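Hi Gwenllian,

Quick one on the Holtwood restocking cell. We had a bad stretch: the arm hit a soft stop while reaching for the upper shelf and stayed locked until Waqas cleared it by hand. The log puts the reach at 435 mm, and Skunby had the limit set to 355 — my mistake, I never updated it after February. I've fixed the limit and rerun 200 picks at low speed with no stops so far. Still to do: a proper check of the cable routing, which I'd like finished before we go back to full speed.
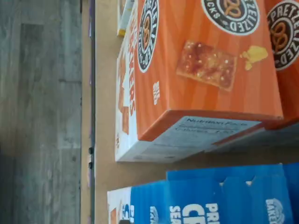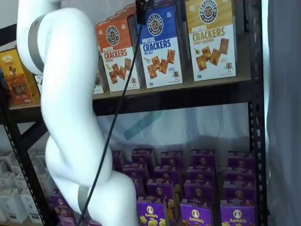

Pretzel cracker boxes in both; the arm at the shelves in the second.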